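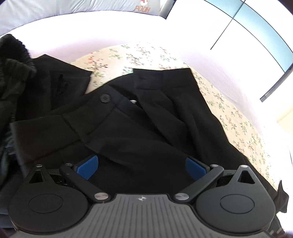
The owner told me the wine list at Andreadis used to be four pages long and she hated every one of them. "People would flip and flip and then order the house red," she said, pouring me a taste of something cloudy and orange before I'd even gotten my coat off. Now it's one sheet, both sides, and she rewrites it whenever a case runs out.

I'd been meaning to get over to Troststead since March, when a friend came home raving about the lamb. It's a small place, up a flight of stairs on Lellgate, and we talked at the end of the bar while the kitchen got going behind us (garlic, lots of it, I was starving).

So how many bottles does she keep? "We have 228 right now, and I could tell you where each one is sleeping." Most of them are Greek, with a few strays from Portugal that she says she can't help buying. Only 10 wines are poured by the glass, and she'd like it to be fewer.

I asked about the white everybody seems to order, the Dundura, and she laughed. "I bought one case to be polite! Then a table of six drank half of it with the octopus and I had to call the man back." I had a glass and yes, okay, I get it. Lemon peel, a little salt, something like green almonds at the end. It was even better with the fried zucchini.

She doesn't do pairings unless you ask. "If somebody wants a big red with their sea bass, I bring the big red. It's their dinner." But do ask! She sent me a chilled red with the lamb that I would never have picked in a million years, all sour cherry and dried oregano, and I've been trying to find it in a store ever since.

What about dessert wine? She made a face. "Too sweet, most of them. I keep two for my mother's friends."

The lamb, by the way, cooks for roughly 180 minutes and comes with potatoes that have been sitting under it the whole time. Get there early, they sold out at eight the night I went.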